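Dumlow museum asks families for wartime papers

The Dumlow town museum is collecting letters, ration cards and identity papers from families who were forced from their homes during World War II. Staff will scan each item and hand it back the same day. 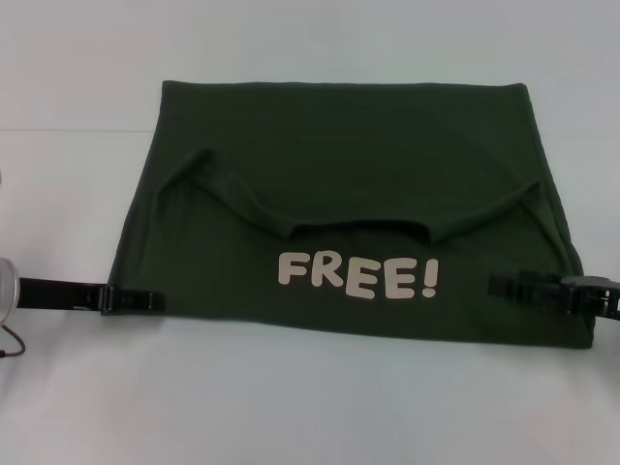
By Ona Sproģis
Dumlow

The museum already holds 651 documents, most of them from the Marinescu family, who ran a grain business in the town until 1941. Another 200 pages arrived in January from a descendant living abroad. They include tax notices, school reports and a list of household goods taken by the authorities — with a price beside each entry.

A grant will pay for translation of the oldest letters, 33 of which are in Yiddish. The first group should be online by June.

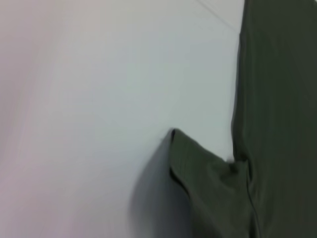
Yoshinori Oda said the museum should also take recordings, as many families left with no papers at all and have only what their grandparents told them. He wants the names of people still missing from the town's records read out at the yearly memorial.

The museum said it would accept recordings from March. Papers can be brought to the front desk between 10 a.m. and 4 p.m.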